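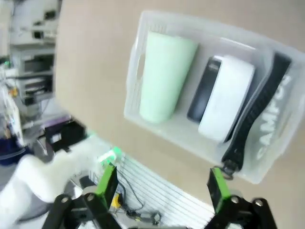 2018-12-31
By Augustina Ofori
2 min read

The final day of the year is reserved in this household for the review of small belongings. The practice was established after the move to Flestcombe, when it became apparent that items of modest size had been distributed among drawers, coat pockets and windowsills without any governing principle. Readers of this blog will recall the October entry on the hall cupboard. The present entry concerns what came out of it.

The method adopted this year relies on translucent baskets. Opaque boxes were used previously and have been withdrawn. An opaque box must be opened before its contents can be known, and in practice it was opened, searched and left on the floor. A frosted white plastic basket allows a pale green cup to be recognized from across a room, and a strap with white lettering, such as CAMPUS, can be identified without lifting anything out. A slotted handle is also to be preferred over a lid — lids in this home are invariably separated from their containers within a week.

The following rules now apply.

Each basket is limited to a few objects. A basket filled to the rim becomes a drawer with worse manners, and the item required is always at the bottom.

Cups may be stored on their sides where the basket is shallow. Senyo Opoku has registered an objection to this on grounds of dust. The objection has been noted, and he has been invited to wash his own.

Straps and lanyards are to be placed fully inside the basket, clip included. A clip left hanging below the edge will catch on the neighboring basket when either one is moved. This rule was adopted in the first year and has been observed unevenly, including by the author.

Small electronic items are to be kept apart from their cables. The cables have a separate bag, labeled by Aba Opoku in handwriting that remains under discussion.

Items with no identified owner are held until the end of January and then offered to Esi Akolgo, whose standards for accepting things are higher than they used to be. Last year she declined a perfectly sound pencil case and took the broken stapler.

The matter of the top shelf has been deferred. It holds the Christmas tins, one box of photographs from Pindell and a quantity of gift wrap that should suffice until 2025. It will be addressed when the stepladder is returned from next door.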